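Consommation électrique de l'appartement, suite

Le relevé d'avril est arrivé. Sur douze mois glissants, j'en suis à 2 086 kWh, contre 2 933 sur la période précédente. L'écart vient presque entièrement du chauffe-eau, un 150 litres à résistance blindée posé par l'ancien propriétaire.

Rappel de la configuration : compteur en 9 kVA, option heures creuses, contacteur jour/nuit au tableau. Le contacteur restait collé en position fermée, la cuve chauffait donc à toute heure. Remplacement fait un jeudi, coupure générale, vingt minutes. J'en ai profité pour descendre la consigne de 65 à 55 °C.

Pour le suivi, j'utilise un module Senside sur rail DIN, avec une pince ampèremétrique sur le départ du ballon. L'export CSV est correct, mais l'horodatage est en UTC et ignore le passage à l'heure d'été. Puspita Manurung m'a envoyé un script qui recale les colonnes ; je le mettrai en ligne quand elle m'aura dit sous quelle licence.

Hors ballon, le poste le plus lourd est le froid : 733 kWh pour le réfrigérateur et le congélateur coffre réunis. Le joint du coffre est à changer, référence introuvable chez Chong, commande passée ailleurs.

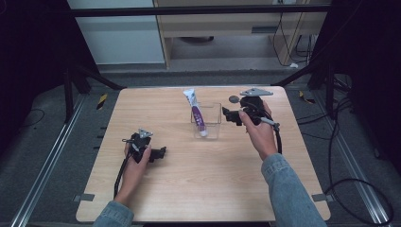 Une pince noire dans chaque main, au-dessus de la table.

Reste la veille. Box, ampli et écran passent sur une multiprise à interrupteur à partir de ce mois-ci. Je laisse le NAS allumé. Prochain relevé en juillet, avec la courbe de charge au pas de 30 minutes si Senside corrige son export d'ici là.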